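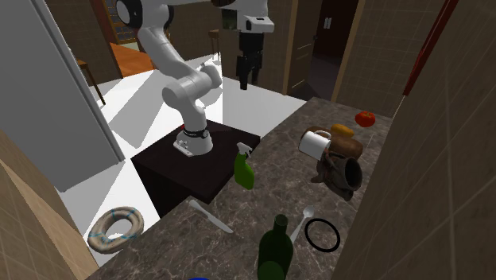
Fixed or index rate for a small shop's electricity?

Gemechu Workneh
Our contract with Dista ends in December. We use 3,000 kWh a month, mostly daytime. A broker from Clesura wants us to sign a fixed rate for 36 months. The other offer is an index rate that changes monthly. Is three years too long? The broker says his service is free.

Shewit Wako
It isn't free. The fee is built into your rate per kWh. Ask him to put it in writing, and ask for 12 and 24 month prices on the same day so you can compare them. Check the bandwidth clause too. Ours let us go down to 80 percent of expected use before the supplier charged extra. Also look at how much notice you have to give. If you miss it, some contracts roll you onto a much higher rate.

Bereket Tsegaye
fixed. we went index one winter and the bill was up 87 percent in a month

Meron Degefa
Read whether "fixed" includes capacity charges. Mine was passed through and I only saw it on the second bill.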